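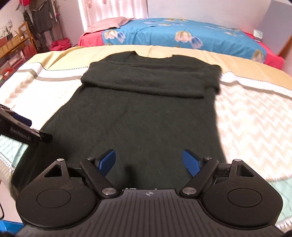 Knitwear fails at the shoulder, according to Felicidad Umali, who runs the garment store at Tuncer, a repair workshop in Premcombe. "A hanger puts the whole load on two points," she says. "Fuzzy yarns stretch first." She folds everything, and on a bed if she can, laid out lengthwise with the neckline at the far end. A dark green sweater goes down with the body spread wide and flat, the sleeves tucked in and a band turned across the chest.

The workshop handled 969 pieces last year, most of them wool or wool blends. Umali checks the weight before choosing a fold. Anything over 400 grams gets the flat method, without rolling.
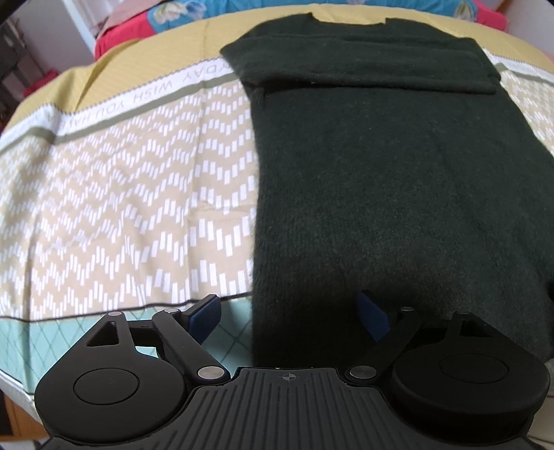
"The ridge is what you watch," she says. "If it stands up, the layers under it are uneven – open it and start again." She smooths with the side of the hand, from the centre out, and never pulls on the hem.

Her colleague Ettore Negri prefers to fold in thirds. Umali accepts this for cotton. For heavier knits she finds that it leaves two creases where one would do.
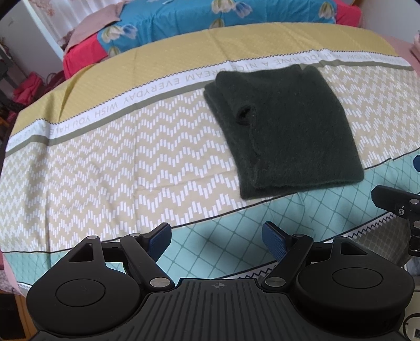 Dark green knit, folded, with the ribbed hem at the lower edge.

Finished pieces are stored on open shelves, heaviest at the bottom. Umali refolds them in March, on a different line each time.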